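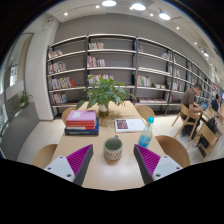

A reader signing as Stakomon wrote under my first post that a hand-held gripper cannot really fail, because the person holding it will always notice, and that I should return mine and stop complaining. I have thought about this comment for some weeks. I agree with the first half a little. I did notice. But I noticed late, and by then I had many recordings with the same fault inside.

So this is my longer review of the Werow hand-held gripper, the version with the magenta ribbed pads. I paid 802 for it with the case and one spare pair of pads. I use it to record demonstrations of simple table tasks, mostly pick and place with mugs, bottles and books, and the recordings are later used for training an arm.

First the good points. The tool is light enough for a long session. The pads hold smooth plastic well and they do not leave marks on a bottle. The white plates are easy to remove with the small key from the box, and the view of the camera is very wide, so I rarely lose the object when I turn my wrist.

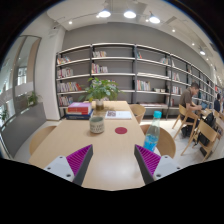
Fingers open over the table, cup and bottle both within view.

Now the fault. The tool does not only record video, it also writes down how wide the fingers are open. After 600 grasps this number began to drift on my unit. When the fingers were fully closed, the file said there were 14 millimeters between them. The video looked perfect. The live number on the screen of the phone also looked fine, because the app rounds it and shows only "open" or "closed". I found the error when I made a plot of one long session and saw that the line never came back to zero.

Why is this a safety matter? An arm that learns from such data will believe that a bottle is held when the fingers are still apart, or it will press much more than it needs. In our test the arm closed on a full bottle, kept pushing, and the cap came off under pressure. The water went over the table and into a power strip. The breaker worked and no person was hurt, but I was standing close with one hand on the table, and I did not like it.

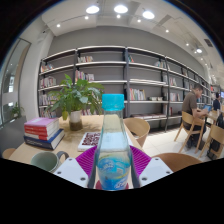 I opened the tool the same evening. Inside there is a small magnet on the shaft of the left finger, and a sensor reads its angle. The magnet is only glued. On my unit the glue had become soft and the magnet could turn a little with each strong squeeze. It is a cheap part in a tool that is not cheap, and a small screw or a flat side on the shaft would prevent the problem completely.

I wrote to Werow. They answered in two days, politely, and sent a new shaft without asking for money. What they did not send is a warning for other owners, and I could not find the fault anywhere in their notes. I also asked for a self-check at the start of the app. They said it is "under consideration". In my own archive, 1,673 recordings had to be checked again. A part of them I could correct with a simple offset, but in the others the drift happened in the middle of a session and I deleted them. 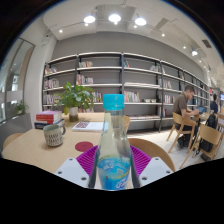
Page last changed: December, 4:40 p.m. (added the part about the Torance gripper)

Several readers asked if the Torance model is better. I borrowed one from the Þórarinsdóttir workshop for a short time. Its magnet sits in a milled pocket, and the app refuses to start until you close the fingers once and it reads zero. I like this very much. On the other hand it is heavier, the pads are harder, and a round mug can slip in them when you hold it by the wall. For mugs I would still choose the Werow.

If you already own the Werow, please do these things before you record again. Close the fingers fully and look in the file, not in the app. Do it again at the end of each session and keep both numbers with the recording. If the difference is more than one millimeter, stop and ask for the new shaft. And if an arm will use your data, make the first runs with empty bottles, keep the power strip off the table, and have the stop button in your hand.

My rating is three of five. With the new shaft the closed position has stayed at zero so far, and I will write again if this changes.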